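ok so the table is finally clear. clear-ish. thread bc I promised people updates on the Great Sort

background for anyone new: we are moving the studio supply room into half the space by February. I have 40 plastic bins. I am keeping 189 things. that's the number I set myself and I'm sticking to it

(a "thing" is one object or one set of objects. a set of six cups is one thing. a box of assorted hooks is one thing. yes this is generous. my list my rules)

started the spreadsheet at 253. so that's 64 things that have to leave this building and go live somewhere else

Nov 22, 2018, writing the date down so I can't pretend later that I started sooner

first up, the fabric shelf. easy. anything under a yard goes in the scrap bin, scrap bin goes to the school. done before coffee

second, the paper drawer. not easy. why do I own so much tissue paper. kept the white, kept the kraft, gave away every color I haven't touched in a year. which was every color

the Wendico tape dispenser, the heavy one, stays. fight me

the Pacheco shelf brackets go. bought them for a wall that was in the old old place. two moves ago

also found the manual for the Wimach label printer. do not have the Wimach label printer. have not had it for a long time. manual is recycled

ok display stuff. this is the hard part & why I cleared the big white table in the first place. can't judge display stuff in a bin, everything looks like junk in a bin. you have to stand it up on a surface with some space around it and walk away and come back

the table needs a scrub btw. grey streaks on it that laugh at dish soap. melamine sponge tomorrow maybe. if anyone has something better pls say so, I don't want to take the finish off

Sarmīte Eglītis gave me the rule I'm using for this part and I think it's a good one: if you'd have to explain to a customer what it's for, it goes. if they pick it up before you say anything, it stays

so under that rule. cake stand, chipped: goes. wire bust: stays. the three wooden risers: stay, boring but I use them every single time. acrylic risers: scratched to death, go

the tall mirror stays until I find a narrower one. provisional. marked with a P in the sheet

then I got to this and got stuck for a while
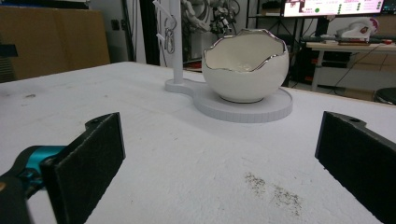
eggshell bowl on the white stand. keep or go??

I love the bowl. white ceramic, shaped like an egg somebody cracked open, zigzag rim with a thin silver edge on it. every spring table I've done in my head has this bowl in the middle

every spring table I've done in real life, less so. used it twice. once for wrapped chocolates and once for earring backs, and people kept thinking the earring backs were free

the stand is the actual question. base is sort of a figure eight, big round end and a smaller round end, with a pole coming up out of the small end, and hooks and clips hanging up near the top. you put a thing on the round part and hang a thing off the pole. in theory

in practice I've only ever done one or the other. never both. hanging stuff over a bowl just makes people afraid to reach into the bowl

someone in the replies yesterday said separate them & count them as two things. no!! that costs me a slot. they're together on the sheet, row 112, one thing

but ok fair point, if the bowl is what I like then the stand is riding along for free

tried to think what I'd hang there. keychains. little felt birds. ornaments obviously. ornament season is NOW so if I'm ever going to use it it's the next few weeks

white on white on a white table is also kind of the problem? nothing stands out. would want a dark cloth under it. I have the navy linen, that survived the fabric shelf

decision: bowl stays. stand stays through the holiday tables, then gets looked at again in February. marked P, same as the mirror

I know, I know. P is how you end up with 253 things

new rule as of now, five Ps max. that's two used

moving on. baskets. I had a stack of baskets nested in baskets and when you take them all apart it's a horrifying amount of basket. kept the flat ones for soaps, kept one deep one with handles. rest in the hallway, free, first come

if you're local and want baskets message me. not shipping baskets. please do not ask me to ship a basket

signage: chalkboards stay, the little easels stay, the big A-frame goes bc it pinched my thumb every single market for three years and I'm done being loyal to it

Flevar string lights. two sets. one set works. guess how long I've been storing the other set

lids. there is a whole bin of lids. lids to what

matched four lids to jars. felt like winning something. rest of the lids gone

the jars are their own post. tomorrow. I can't talk about the jars today

ribbon: wound it all onto cards, sorted by width not color. color looks prettier in the drawer but when I need ribbon I need it by width. took forever, my neck hurts

anything shorter than my arm went in a jar for tagging. (one of the jars. see above)

hooks and clips bin: combined three small boxes into one. threw out the bent ones. S hooks on the left, clamps on the right, everything else in a bag that says EVERYTHING ELSE. it's honest at least

q from replies: how am I labeling bins. masking tape and a marker on the SHORT end, bc that's the end that faces out on the new shelves. did the first batch on the long side like a fool and had to redo them

q: am I taking pictures of all 189. no. only the ones I'm stuck on. if I photographed everything I'd be here til summer

q: what about sentimental stuff. one bin. it has a lid and the lid has to close. my grandmother's button tin is in there, plus the first price tags I ever printed, which have a typo on them. "hand maed." keeping forever

q: would I sell the egg bowl without the stand. not right now, ask me in February. there's a list of one person already, it's you, you're the list

q: why 189 and not 200. bc I measured the new shelves and did the math with the bins and that's what came out. 200 would've been a nicer number agreed

storage note since two of you asked how I pack ceramic with an uneven edge like that zigzag. never upside down on the rim. I fill the inside with soft paper first, then wrap the outside, then it sits upright in its own small box, and the small box goes in the bin. rim never touches anything hard

silver edging I wipe with a dry soft cloth and that's it. no scrubby side. no dishwasher for anything with metal on the rim, learned that on a plate I don't want to discuss

and tall stands travel lying down with a towel rolled along both sides. hooks taken off or taped flat or they will catch on every single thing in the bin. found this out w/ a lace tablecloth. rip

ok end of day status. fabric done. paper done. signage done. ribbon done, hooks done, baskets in the hallway. display mostly done, still have the cloths and the pedestal things by the door

not done: jars, paint, the closet. the closet has a door & the door is staying shut til I've eaten something

the bins I've finished are stacked along the left wall, heavy on the bottom. do not restack them (this is to one specific person in my household who reads this)

dinner is toast

edit to the basket post, baskets are all taken, that was fast. thank you. one of you took the broken one too, you saw the handle right?

more tomorrow, bring melamine sponge opinions

update before bed, went back in to turn the light off and moved the egg stand over onto the navy linen just to see. ok yeah. looks way better. hung one felt bird off the pole. still a P. but a strong P

jars tomorrow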